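Clearing off the homework table

The table in our second bedroom was meant to be for homework. We bought it when we moved to Ernham, put it against the wall, laid a cloth over it so the top would not get marked, and for one school term it did the job. After that it became the place where anything without a home got set down. By August I could not find enough clear space on it to sign a form.

I have tried to sort this room before, and both times I made the same mistake. I took everything off the table, put it on the floor, and then tried to decide about it there. The floor filled up, it got to be dinner time, and most of it went back on the table. So this time I did it differently.

The method was one box and one item at a time. I used a cardboard box we already had, a yellow one, and set it open in the middle of the table. Things that were leaving the room went in the box. Things that were staying had to be walked to where they belonged before I picked up the next thing. When the box was full I carried it out to the hall, emptied it into the right piles there, and brought it back. It is slow for the first half hour and then it speeds up, since the stuff you know the answer to goes quickly.

I emptied that box more times than I expected. Most of what came out was paper. School notices, menus, the backs of drawings, instructions for toys that have been gone for a while. I kept 2 drawings and the instructions for the keyboard. The rest went in recycling.

Chargers were the next biggest group. Every device we have bought in the past few years came with one, and when the device breaks we keep the charger. I have a rule for these now. If I can name what it charges, it stays and gets a strip of tape with the name written on it. If I can't, it goes in a bag for the electronics drop-off behind the library. There were 12 of them in this one room. I could name five.

Bottles are harder. Glue, hand lotion, vitamins, the stuff for cleaning the keys. They are all a similar size and they get left wherever they were last used. I check the date if there is one, throw out what is expired, and everything else goes to the bathroom or the kitchen. None of them live in the bedroom any more. I used to keep a little tray for them on the shelf and it just turned into another place for things to pile up.

The books I mostly left alone. The curved white bookshelf is the one part of this room that has always worked. It is low enough for a child to reach and there is no door on it, so books get put back without being told to, at least most of the time. The exception is the stack that builds up flat on the table next to it. Those are the ones being read now, or the ones that were being read last month. I allow the stack. If it starts to lean, it is time to shelve some.

The shelf behind the table got a wipe and a rearrange. Pens and brushes stay in the holder. I tested every pen on the back of an envelope and threw out 16 that were dead or close to it. If you do only one thing in a child's room, do that. It takes ten minutes, and there is a lot less complaining at homework time.

The keyboard stays where it is, on its stand behind the table. I thought about moving it to the living room and measured for it. It would fit, but the only outlet on that wall is behind the couch and I don't want a cord running across where people walk. It gets played where it is, so I stopped thinking about it.

The radio was a question as well. It is a brown speaker made to look like an old radio, with a round dial on it. I got it from Fahy, the secondhand place by the bus station, and it is heavier than you would think. It takes up a fair amount of the table. But it gets used for music during drawing, and the one time I moved it to the kitchen it was back by the evening – so it has a spot on the right side of the table now and I work around it.

Plush toys I don't sort on my own. I've learned that. I set them to one side and we go through them together, and the ones that are leaving get a night to be reconsidered. Usually one comes back. It's fine.

Bags go on the wall. This was the best change we made last year and it cost almost nothing. Before that they were on the floor or on the chair, and there was always one missing in the morning. Now the tote bag and the backpack and the small pouch all hang by the door and I can see at a glance what is there. The hooks are Carnton ones, the screw-in kind. I tried the stick-on ones first and they came down with the paint.

The floor under the table is the last job and the one I like least. The scooter ends up there since there's no good place for it in the hall. I have been looking at wall brackets but haven't bought one. There is usually a bag or a cloth down there too, and whatever has rolled off the table. I do the floor last because anything that falls while I'm working ends up on the tiles anyway.

A few notes if you want to try it this way. Use a box you can lift when it is full. Ours is on the small side, and I think a bigger one would have been worse. Leave the tablecloth on until the end, then take it off and wash it. Ours is the pink and white checkered one with the flower on it, and it goes on a cool wash and gets hung up to dry. Keep the tape within reach, and don't stop to fix things. I lost most of an hour last time to gluing a toy.

It took me two afternoons in all. I still have the charger bag to drop off and the bracket to decide on, and next month I want to do the closet, where the winter blankets are.
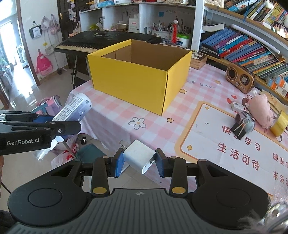 The yellow box between trips, with the right side of the table still to do.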